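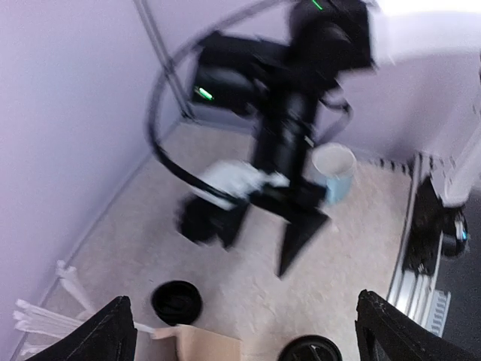 A small cup, whitish grey above and light blue below, on a beige tabletop.

Skelach Casts Doubt on the "One Cup" Kitchen

Household group finds little to back up this year's favorite advice on dishes and clutter

November | By Yaa Abubakari, Skelach Press Desk

14 shares | 3 comments

Skelach, the household advice group, today released its findings on the "one cup" method, the plan that asks each person in a home to pick a single cup, put the rest away, and use that one cup for everything from the morning coffee to the last glass of water at night. The group asked 1,612 households to try it for two months and to write down how it went. Skelach does not recommend the method on the strength of what came back.

The method has been repeated in magazines, at home shows, and on the tags of a good many cups. It usually promises fewer dishes, a clear table, and a calmer kitchen. Skelach looked for the source of those promises before it started its own work and could find no trial, large or small, behind any of them. What it found was a lot of people quoting one another.

"I went in willing to be talked around," said Liên Khổng, who led the work for Skelach. "I own too many cups. I would love for somebody to tell me that putting them in a box will fix my evenings. I just wanted to see it happen in a few kitchens first."

It did not happen in most of them. By the end of the two months, 62 percent of the households had gone back to using whatever cup was closest. Of those who stuck with it, many reported that they had been living that way already, either from habit or from a small cupboard, and that the method had changed nothing they could name.

Complaints followed a pattern. The cup was dirty when it was wanted. Rinsing it out took as long as washing it, and coffee left a taste in the juice. Parents said young children would not drink from a cup that had held milk, however well it was rinsed. Guests were a problem from the first visit, as the spare cups were by then in a box on a high shelf or in the garage.

Several households said the table did look better for the first week or so. Skelach takes no issue with that. A table with one cup standing on it will look tidier than a table with nine. The group points out that the other things that land on a table, such as mail, keys, school papers, and chargers, are not affected by how many cups a home owns, and participants' notes bear this out. One household described moving its cups to the basement and its table filling up with seed catalogs.

On color

A newer version of the advice tells people to buy cups in matched color bands, with a pale top and a colored lower half, and to give each member of the family a color. Cluvico, which sells cups in this style, says on its packaging that the colored half "helps everyone keep track." Skelach asked Cluvico what that was based on. The company replied that customers had told it so. It was not able to say how many customers, or what they had been asked.

The group has nothing against two-color cups. A light blue cup is easy enough to pick out from a green one. Households with color-coded cups did report fewer mix-ups at the table in the first days, but they also reported arguments about who got which color, and one family of five bought a second set to settle the matter. A strip of masking tape and a pen did the same job in the homes that tried it, and tape can be moved when a cup gets broken.

"People ask me if the color system works," said Rónán Ó Conaill, who read through the household notes. "Works at what? If the question is whether you can tell blue from green, yes. If the question is whether you will end up with less to wash, I read every page and I could not find it."

What the group suggests

Skelach was asked by several participants to say what it would do instead. It offers the following with some reluctance, and does not claim to have tested it with the same care.

Keep as many cups as will fit on one shelf without stacking. Keep them near where drinks are poured, even if that spoils the look of the counter. Wipe the table after the evening meal, when it is going to be wiped anyway. Cups that nobody has reached for since last winter can go to a thrift store, and there is no need to do this on a schedule or to feel any particular way about it.

The group also asks readers to be careful with any kitchen advice that begins with a purchase. Most homes that tried the one cup method already owned a cup. A good number bought a new one for the purpose all the same, as the advice tends to suggest, and so began a plan to own less by owning one more.

Limits of the findings

The households signed up on their own and kept their own notes, so the results should be read with that in mind. People who volunteer to write about their cups may not be like everyone else. Skelach did not weigh, count, or time anyone's dishes, and cannot say whether water use went up or down. Claims that the method saves water should be treated as unproven in either direction. The group has no plans to repeat the work on plates, despite requests.

Tadhg Coughlan of Trevaskis, a kitchen goods store that has promoted the method in its window displays, was sent the findings before release. He said that the store would leave the displays up through the holidays. "Customers like them," he said. "I don't think anyone comes in for the science."

Skelach accepts no money or free goods from makers of kitchenware. The full findings, including the household notes with names removed, are available on request from the press desk in print or by email. Requests received before noon are usually answered the same day.

Press contact: Yaa Abubakari, Skelach Press Desk

Related releases

Do Drawer Dividers Earn Their Space? Skelach Is Not Sure
Drellico Withdraws "Never Stains" Wording From Tablecloth Labels
Dish Racks: What the Drip Tray Does and Does Not Do
Reader Notes on the Sunday Reset, Part 2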